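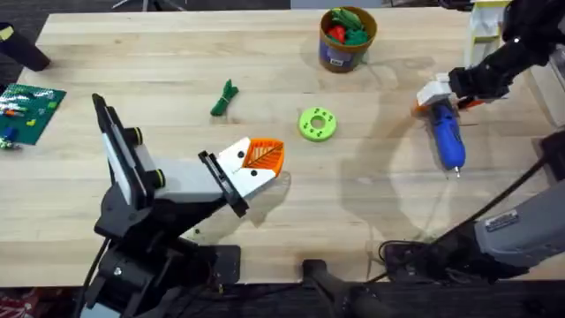 Figure 1. The two arms at work over the table. Left arm: orange leaf piece. Right arm: blue tool.

Keeping Two Arms Out of Each Other's Way
Final project report, Sang-wook Yeom
Submitted 6/14/18

What I set out to do

My proposal said I would write a planner for two arms sharing one table. Looking back at it now, the proposal was one paragraph long and most of that paragraph was me being excited. What I ended up with is a program called Telach, which takes a goal for each arm, plans both motions, and decides which arm has to wait if they're going to want the same bit of air. It runs on the lab's existing control layer (Flavell, which I didn't write and mostly didn't touch) and I'm pretty happy with it, apart from the stuff in the section on things that went wrong, which is long.

The hard part of two arms is that every plan depends on the other plan. With one arm you check against the table and whatever is sitting on it and you're done. With two, the obstacle is moving, and it's moving because you told it to.

How it works

I tried planning for both arms together first, as one big robot with all the joints in one list. It's the textbook way and it does find nice motions, but it was so slow that I would start a query and go get a drink. So I switched to planning each arm alone and then sorting out the timing afterward. Each arm gets a path that ignores the other arm completely. Then a second step slides along both paths and looks for moments where the links get too close, and it fixes those by making one arm pause or slow down. The paths themselves never change, only the clock.

Getting "too close" right took me way longer than I expected. At first I measured between the gripper tips. Terrible idea! The elbows are what get you. The left arm's forearm comes in low across the table, and if you only look at the tips you can plan the other arm straight through it and the program will tell you everything is great. Now every link is wrapped in capsules (a cylinder with round ends, cheap to check) and I compare all of one arm against all of the other, with a margin of 80 millimeters.

The other thing I had to add was the thing in the hand. A gripper with nothing in it and a gripper holding a tool are different shapes, and the blue tool has a tip that sticks down well past the fingers. I gave each held object its own capsule that gets attached to the gripper when it closes and dropped when it opens. For the orange leaf piece one capsule is a bad fit, because the piece is kind of a wedge, so the capsule is fatter than it needs to be. I left it that way. A little extra padding around a printed part never hurt anybody's grade.

Who goes first

Originally the left arm always had priority. That was a placeholder and then I forgot it was a placeholder, and for weeks I thought the right arm was slow. Once I found that, I changed it so the planner tries both orders and keeps whichever finishes sooner. It doubles the timing work, but timing is the cheap half anyway.

There is one case where neither order works, when each arm's goal is sitting on the other one's path. Telach notices this and asks for a fresh path for one arm, up to 2 times, and then gives up and says so. I wanted it to be smarter than that. It prints "no schedule" and both arms stay where they are, and I've decided I can live with it.

Testing

I ran 400 planning queries in simulation with random start and goal poses, using a model of our table with the container, the LEGO plate and the white stand put in as fixed boxes. The small stuff (rope, the green disc) I left out of the model, since the arms pass well over it. The whole log came to 3,211 lines and I read more of it than I'd like to admit.

The queries that failed were nearly all bunched in the middle of the table, where both arms can reach. Out toward the sides it hardly ever had trouble. That makes sense, but it was nice to see it on the plot and not just guess it. I also found that the pauses tend to come in little stutters, stop and go and stop, when one arm follows behind the other. I added a rule that two pauses close together get merged into one longer one. The total time goes up a hair and the motion looks so much calmer.

Things that went wrong

The two arms didn't agree on where the table was. Each had its own calibration, and each one was fine alone, so no alarms went off. I only caught it when I drew both arms in the Atmont viewer and the capsules overlapped in a spot where the real links had plenty of room. Redoing both calibrations against the same marks fixed it. If I had done that in week one I'd have gotten a lot of evenings back.

Then there was the clock. Each arm's controller kept its own time, and my whole method depends on the two of them agreeing! Now both get their start from a single message, and if either one falls behind its schedule, the other one holds too.

Cables aren't modeled at all. I just limit how far the wrists and bases can turn and keep an eye on things.

What I'd do next

I'd like to let the second arm bend its path a little before it resorts to waiting, even just raising the elbow. I have a half-working version in a branch named tomoana and I'm planning to pick it up again in July, starting with the middle-of-the-table failures. The test queries are saved with their random seeds in the same folder as the code, so anyone who wants to run them against their own planner can.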